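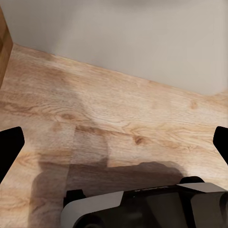

Flasard G2 Two-Finger Gripper
Setup, Care and Replacement Parts

The Flasard G2 is a parallel gripper for light pick-and-place arms. It ships from Flolten fully assembled, with black fingers fitted, one cable, and a four-bolt adapter for the Melis wrist flange. Buyers using another arm should order the blank adapter and drill it to suit.

In stock at Ultham. Orders placed before noon leave the same day.

Part number: 2085-G
Housing: black with light gray and off-white covers
Service interval: 270 hours of run time
Warranty: one year, fingers and pads excluded

Mounting

Power the arm down and wait for the status light to go out. Seat the adapter on the flange and start all four bolts by hand before tightening any of them. Tighten in a cross pattern. Route the cable along the outside of the wrist and leave enough slack for a full turn in both directions — a tight cable is the usual cause of dropouts in the first week.

Setting the open position

Move the arm over a clear, flat surface with nothing between the fingers. From the setup menu choose Open Full and let both fingers travel out until they stop. Save this as the open position. Close the gripper at low speed, save the closed position, then cycle it 20 times. If one finger lags behind the other, repeat the procedure before loading a job.

Setting up in simulation

The G2 model file loads into the Flolten cell planner with the housing, covers and both fingers included. Check the wrist view with the fingers fully open. They should sit on opposite sides of the view with clear work surface between them. The gripper can throw a wide shadow over the pick area when the main light is behind the arm, and this will show in the planner too. Move the light or add a second one before training any vision job.

Routine care

Wipe the fingers with a dry lint-free cloth at the end of each shift. Do not use solvent on the light-colored covers; it dulls the finish. At each service, take off the top plate, brush out the slide, and apply one drop of Flasard slide oil per rail. Too much oil picks up dust and the fingers will start to stick.

Replace the finger pads when the tread is worn flat.

Replacement parts

Finger pair, black
Pad set
Top plate with screws
Cable, 400 mm
Slide oil
Blank adapter

Covers are sold as a set only.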